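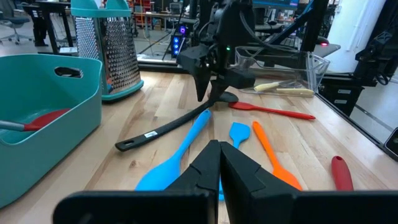

Oiling a wooden counter takes one evening of work and a couple of days of waiting, and most of the trouble people have with it comes from the sanding before the oil goes on. The instructions on this page are for solid wood tops made of glued planks, the kind sold as butcher block, with an oil finish or no finish at all. If yours has a hard clear coat like varnish, you will have to take all of that off first, and that is a bigger job than the one described here. Clear the top completely before you start. A box grater, a spatula and the rest of the utensils can go into a plastic basket and be carried to another room in one trip, and it is worth doing that even with the things you think you can work around. Sanding dust gets into everything, and a perforated grater is tedious to clean.

What you need

Sandpaper in 120, 180 and 240 grit
A sanding block, or a random orbit sander if you have one
Food-safe oil for wood
Lint-free cotton rags, at least six
A vacuum with a brush head
A spray bottle of clean water
Painter's tape
A metal bucket of water for the used rags

I use Skernstead counter oil, which comes in a 400 ml can. One can gave me three coats on a top 28 inches deep and a little under seven feet long, with some left over for touch-ups. Plain mineral oil from the drugstore also works. It never hardens, so you will be putting more on every month or so, but there is no smell and nothing to cure. The rest of this page assumes an oil that cures, such as tung oil or a linseed blend. Read the can to see which one you have.

Step 1. Check the old finish

Put a few drops of water on the wood in three or four places, including one beside the sink. If the drops sit up in beads for ten minutes, the finish is still good and you can leave the job until later. If they sink in and leave a dark spot, the wood is ready for oil. Beside the sink it nearly always is. Let the spots dry overnight before sanding.

Step 2. Clean

Wash the top with dish soap and warm water and wipe it down twice with a clean damp cloth. Grease is the main thing to get rid of. It clogs the paper and it stops the oil from going in evenly. Around the stove I wash, wait until it is dry, and wash again. Don't flood the wood, and don't let water stand in the seams between planks.

Scrape off anything stuck with a plastic scraper. A metal one will leave lines that you then have to sand out.

Step 3. Tape

Tape the wall or backsplash, the edge of the sink and the front of any cabinet that sits directly under the overhang. Oil that drips onto painted doors leaves a yellow mark once it has cured.

Step 4. Sand

Start with 120 if there are stains, cuts or raised grain. If the top is only dull, start with 180. Always go along the grain. With a block, use long strokes from one end to the other and overlap them by half. With a power sander, keep it moving and don't lean on it -- the weight of the machine is enough.

Black marks near a faucet are usually water and iron together, and they go deep. Sand what comes off easily and then stop. Trying to dig out one spot leaves a dish in the surface that you will feel every time you wipe over it. Oleksandra Hordiienko, who taught me to do this on her own kitchen, lightens those marks with oxalic acid wood bleach, following the package and rinsing well. I have done it once, on a top in a rental, and it got rid of most of the black.

Vacuum between grits. Finish with 240. Don't go up to 400 or 600, even though the wood will feel wonderful. Very fine paper closes up the surface and the oil tends to sit on top and go sticky.

Step 5. Raise the grain

Mist the whole top lightly with water and let it dry for two hours. It will feel rough again. Go over it by hand with the 240, lightly, one pass. Vacuum, then wipe with a barely damp rag. You can skip this step on a counter that has been oiled several times before. On new wood, do it.

Step 6. First coat

Open a window. Shake or stir the oil, pour out a small puddle and spread it with a folded rag along the grain. Work in sections the width of your arms. The end grain at the two short sides will drink far more than the top, so go back to it until it stops soaking in.

Wait fifteen minutes, then wipe off everything that is still wet on the surface. Use a dry rag and press hard. A top that still feels greasy after this has too much oil on it, and it will dry tacky. Look at it from low down with a lamp at the far end. Shiny patches are the places you missed.

Step 7. More coats

Leave it overnight, longer in damp weather. I did mine in October with the heat off and needed a full 24 hours between coats. Rub lightly with 240, wipe, and oil again. The second coat uses less than half as much as the first. Three coats are enough for most kitchens. Give the sink side a fourth.

Do the underside as well if you can get to it, one coat at least. A plank top that is sealed only from above can cup.

The rags

Rags with curing oil on them can heat up and catch fire by themselves when they are left in a pile. Put them in the bucket of water as soon as you are finished with each one. Afterward, hang them outdoors one by one, spread flat, until they are stiff, and then they can go in the trash. Check your local rules, as some towns want them dropped off with paint waste.

Waiting

You can set light things on the counter after two days. Keep water off it for a week, and don't put rubber mats or damp cloths on it for the first month. Full curing time depends on the oil and is printed on the can.

After that, wipe up spills when you see them, use a trivet under hot pans, and repeat the water drop test every few months. When it fails, one fresh coat after a light rub with 240 is usually all it takes.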